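Where to put the fridge in a shared workroom?

We have a white fridge against the wall, and I'd love to move it closer to the shelves at the far end (less walking with lunch boxes!). My husband says leave it alone. Any thoughts?
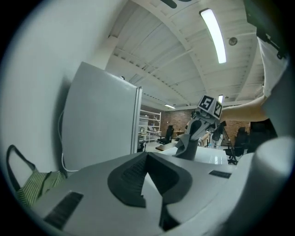
The fridge corner, with the shelving and brick wall at the back

Asked by Slamet Pangaribuan

2 answers

Jouko Honkanen
Oh, I went back and forth on this one myself for most of February! I'd leave it where it is, dear. You've got a plain white wall there, and the shelves at the back would end up crowded by the door swinging open. Do tie up that thin cable looping down behind it, and find a hook for the striped bag so the floor stays easy to sweep.

Tobias Bellamy
Depends where your outlets are. We moved ours and moved it back again.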